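Stamdale (the fishing village one) - is it just me or is the music doing all the work?

Forum: General Gaming > Indie and Small Studio
Replies: 11

tallowfoot wrote:
OK so I finished Stamdale last night, somewhere past 2 in the morning, and I can't stop thinking about the soundtrack. Specifically the way it drops out when you walk off the pier. No fade, it just stops, and then you get wind and your own boots for a good long while. I had headphones on and I took them off to check if they'd died.

My problem is I'm not sure I liked the GAME. Take the music out and what's left is a lot of walking between huts and a crafting menu with too many kinds of rope. Anybody else? I want to talk about this with someone who isn't my brother, he only plays racing stuff.

kettle_drum_kid wrote:
Just you lol. I thought the huts were great. The rope I'll give you.

But yes, the pier thing, oh man. Same trick comes back in chapter four when the ferry leaves and I sat there like an idiot waiting for the theme to come back in. It doesn't!

oldmanReverb wrote:
I'm going to be the grump. I found the silence lazy. Drumura did exactly this in their last game, Guvar, and everybody called it brave, and now they've done it again. One time is a choice. When it's every chapter I start to suspect they ran out of tracks.

tallowfoot wrote:
I never played Guvar! Is it worth it? I thought that was the one with the broken save system.

oldmanReverb wrote:
It was broken at launch and got patched that June. Worth playing once, on sale. Great door sounds. I'm serious, every door in that game is different.

Wilczynska_fan_813 wrote:
ok I have to jump in here for obvious reasons (see username)

Wilczyńska did not "run out of tracks." She put out the full Stamdale score as its own download and there's a whole bunch on it that never plays in the game, including a seven minute version of the ferry theme with accordion. The quiet parts were on purpose. She talked about it in the notes that come with the download: she wanted you to miss the tune so you'd hum it yourself. And I did hum it! In the kitchen! My roommate asked me to stop!

oldmanReverb wrote:
Fine, she had tracks. Then I'd like to have heard them in the game I paid for. If I have to buy a second thing to hear the accordion, that's not winning me over.

kettle_drum_kid wrote:
he's kind of got a point about the accordion

pelican_mode wrote:
Has anyone tried it on speakers instead of headphones? I played the first half through the TV and thought the sound was pretty thin, couldn't figure out what people were raving about. Then I switched to headphones for the lighthouse and it was a different game. There are voices in the walls in there. I had no idea.

Also there's a setting buried under Accessibility (why there??) called Wide Range and it was off for me by default. Turn it on. The gulls stop sounding like they're inside a cereal box.

tallowfoot wrote:
Wait, voices in the walls? In the lighthouse? I went through the whole lighthouse and heard zero voices. Going back in tonight.

Also thank you for the setting, mine was off too. I feel robbed.

DindoJ wrote:
Hi all, Dindo Javier here, longtime lurker, I do sound on very small games (you haven't played them, it's fine). I wanted to push back a little on the lazy thing. Silence is more work than people think. When there's music you can hide a lot under it. A footstep that loops badly, a door that clicks a bit too early, whatever, the strings cover it. Pull the music and every one of those is standing there naked. I went back to the pier and walked up and down it for way too long, and I could not catch the footsteps repeating. Somebody recorded a LOT of boots. My last project had 175 sound files total, for everything, menus included, and I bet their boots folder alone beats me.

Where I agree with the grump is chapter five. The quiet there runs too long and there's nothing interesting in it. The wind is one loop and you can hear the seam if you stand by the nets. I think they got tired, or the deadline got them. I've been there.

oldmanReverb wrote:
OK, that's a better argument than "she meant it." I went and stood by the nets. You're right, the seam is there, and now I can't unhear it, so thanks for that. I'll move chapter one up to good and leave five where it was.

Still think the theme needed to come back at the end. You can be as clever as you want for ten hours but I'm a simple guy, play me the song while the credits roll.

Wilczynska_fan_813 wrote:
It DOES come back in the credits, you have to let them run all the way to the end!! It's after the licenses page. Did everybody skip the credits??

tallowfoot wrote:
I skipped the credits. It was 2 am. I'm reloading my save right now and I'll do the lighthouse while I'm in there. Has anyone got a good way to find the wall voices, by the way? pelican, do you have to stand still?

pelican_mode wrote:
Stand still on the second landing, facing the side with no window, and wait. It took a couple of minutes for me. If you move it seems to reset, so put the controller down. Don't have Wide Range on for this bit, weirdly, it pushes them too far back. And do it before you light the lamp, the motor noise covers everything after that.

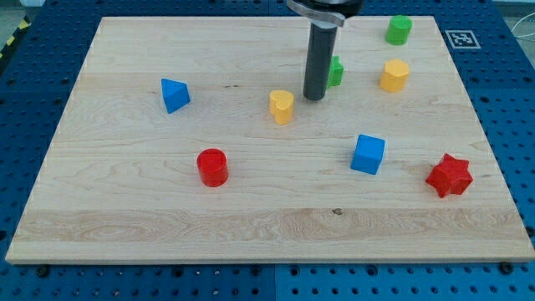
The lighthouse puzzle is the other thing I wanted to bring up, pelican, while you've got everybody standing on the landing. I got stuck there way longer than I want to admit, and it was the sound that got me out. Each colored weight has its own note when you set it down, and I'd been trying to solve it by looking. In the end I hummed the notes while I went through them. Blue is the low one, red and green are a step apart, and yellow is the one that sounds wrong until you play it last. If you play the right order fast enough it's the first line of the ferry theme! I yelled. So tallowfoot, when you're done with the walls, try it by ear before you look anything up. And grump, that's your song coming back, it's just you playing it. Does anyone know if the order changes on a second run? Mine was the same but I was on an old save.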